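3.2 Door casings and wall finishes

Interviews in Vultdale were held in August, after the second round of repainting. Tenants were asked which parts of the flat they cleaned most often and which they had stopped cleaning. Casings came up in both answers. In the older blocks at Jelum they had been painted over several times, and the moulding had lost its edge. Kaijage's tenants mostly left theirs as found. 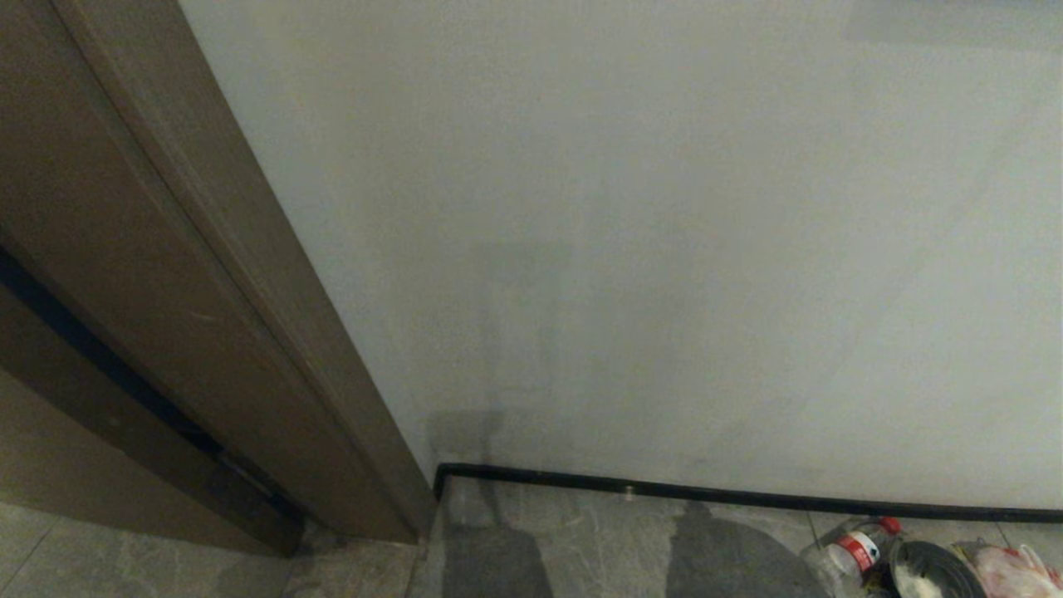 Figure 4. Brown door casing with faint scuffs beside an off-white painted wall.

3.3 Who pays for wear

Leases in the three estates treat wear differently. The Brakitska lease, drafted by Josphat Chege, puts marks on woodwork under fair use and charges only for breakage. The other two leave the matter to the inspector, and tenants who had moved within the estate reported different charges for similar marks.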